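Asto Summer School in Discrete Geometry: Frequently Asked Questions

Who can apply?
Graduate students in mathematics and advanced undergraduates who have taken linear algebra and a first course in analysis. Background in tilings or lattices is helpful but not required.

How many places are there?
We accept 14 students. The waiting list closes on 2 July 2019.

Can I use my phone during lectures?
Please keep it on silent. You may photograph the board – lecturers only ask that you leave the flash off.

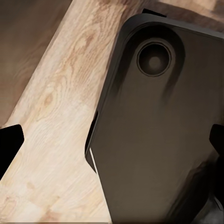
Back of a phone, with the camera bump near the top

What does the program cover?
Lattice packings, Voronoi cells and an introduction to aperiodic tilings. The course runs for four weeks, with problem sessions in the Tinon Building after lunch.

Are lecture notes available?
Yes. Notes are posted after each lecture as PDF files and can be read on a phone or tablet. The problem sheets are easier to work from on paper. 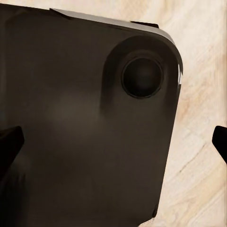

Will I receive credit?
We issue a certificate to students who hand in at least 15 solved problems. Your own department decides whether it counts toward a degree.

Whom do I contact?
Write to Hazel Benavides at the school office. Applications for next year open in December.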